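Feb 1, 2018

# Indoor play place check: Skivavura, Nanusthorpe branch

I run this same list before every moms' morning out, after a bad experience in October at a place I won't be booking again. The website for this one says "the safest play floor in town." We'll see. One parent, one clipboard, 30 minutes, with the place open and busy.

Key: OK / Fix / No

## Getting in

- [x] **Front door closes by itself – OK.** Slow, but it latches.
- [ ] **Inner gate can't be opened by a toddler – Fix.** The handle is low and light. The girl at the desk told me kids "don't usually figure it out." Mine would have it open before I got my boots off.
- [x] **Sign-in sheet – OK.** They write down who came in with which child. I left without being asked to sign out, so I'm not sure what the sheet is for.
- [ ] **Stroller parking clear of the exit – No.** Strollers were parked right across the side door. I moved two myself.

## Play floor

- [x] **Mats flat, no gaps – OK.** One corner near the slide curls up. They taped it while I was standing there, so I'll look again.
- [ ] **Climbing frame padding – Fix.** The foam on the lower bar is split and you can feel the bolt through it. I'm told a new piece is on order from Lahtinen. I asked to see the order and got a smile.
- [x] **Ball pit – OK, I guess.** The cleaning chart says it was emptied last week. Charts are easy to fill in. I ran my hand along the bottom and found a sock and a cracker.
- [ ] **Posted limit – Fix.** The sign says 23 children on the floor at one time. When I asked who keeps track, each person pointed at somebody else.

## Small parts and the under-threes

- [ ] **Baby area fenced off – Fix.** The fence is there, and the big kids climb over it.
- [ ] **Small pieces kept away from babies – No.** The building brick table is three steps from the crawling mat, with nothing in between.

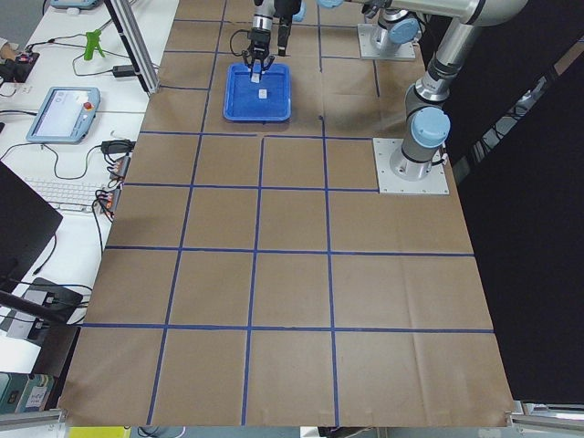
- [x] **Choke tube at the desk – OK.** They do own one. It was still in the wrapper.
- [x] **Batteries screwed shut – OK.** I tried every light-up toy in the basket.
- [ ] **Broken toys removed – Fix.** One dump truck with a sharp axle sticking out. I handed it in at the desk and it was back on the shelf by the time I'd finished my coffee.

## Bathroom and changing

- [x] **Changing table strap – OK.** Works, could use a scrub.
- [ ] **Water temperature – Fix.** Too hot for small hands at the left sink. The right one is fine.
- [x] **Cleaning spray out of reach – OK.** Top shelf, behind a door with a catch.
- [ ] **Door can be unlocked from outside – ?** They said yes. They couldn't find the key to show me, so I'm leaving it blank.

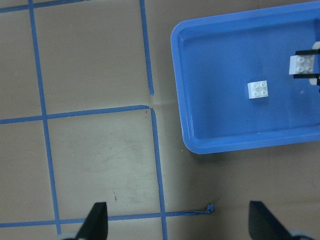
## Café corner

- [ ] **Hot drinks have lids – Fix.** Only if you ask. A mug of tea and a two-year-old in a tutu at the same low table is not my idea of me time.
- [x] **Allergy list – OK.** Printed and readable, and the muffins matched it.
- [x] **High chair straps – OK.** All 6 chairs checked. One buckle is stiff.

## Staff and emergencies

- [x] **First aid kit – OK.** Full, in date.
- [ ] **Someone trained on the floor – Fix.** The certificate on the wall is from Plellenari, and the person named on it was off that day.
- [ ] **Fire exit – No.** See strollers.

## Where that leaves us

I'm not booking yet. They want a $300 deposit for a private morning, and for that kind of money I expect the exit to open. I emailed the manager the three "No" items plus the gate and the climbing bar, and asked for dates instead of promises. The reply so far is a coupon for a free smoothie.

If you've already been there with your kids and had a lovely time, I believe you. I'd still keep yours away from the low bar until the new padding is on. I'll go back without calling first and update the boxes on this page.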